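May 8, 2023

Blocks day. Started late, table was still covered in Arsalan's offcuts and a mug. Wiped it down twice, tape won't take on sawdust, we know this by now.

Square marked out in the black tape. First go was skewed so pulled up one side and redid it. Corners overlapped not mitred, life is short. If it lifts again by July we switch to the Vusov roll, Parveen has one in her drawer.

Blocks are from the Mirani box, the wooden ones. Went through and took out any with chipped corners or paint runs, 4 rejects, in the jam jar by the sink. The Treno set is a nicer fit in the hand but the paint is slippy and they slide off each other if you so much as breathe on the table. Not using them for towers. Fine for the flat patterns.

Order for the tall one: red at the bottom, yellow on that, then the bright green, dark green on top. Parveen wanted the two greens split up, I said leave it, you can tell them apart in daylight. Under the strip light less so – check this before the evening session. 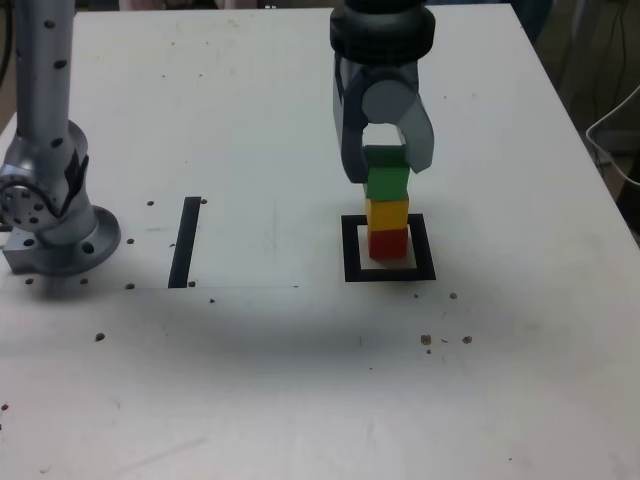

Does the tower have to be in the centre of the square? Anywhere inside the tape will do, as long as the bottom block isn't sitting on the tape itself, the edge makes it rock.

Lean: a bit of drift to one side is ok. Arsalan's rule is if you'd straighten it at home, straighten it here. I'd go looser than that. Write down wich way it goes though, I've a feeling the floor is out and the table with it. Packed one leg with card last week, 10 minutes wasted, no diffrence I could find.

Sanding: red ones need a light rub on the underside, 25 minutes for the lot at most. Don't touch the top faces.

To do
– ask Radach about plain unpainted cubes, price for 15
– new lid for the Mirani box, split down one side
– spirit level!! Arsalan had it last
– wipe table before taping, not after

Parveen in tomorrow, I'm not. Key is in the usual place.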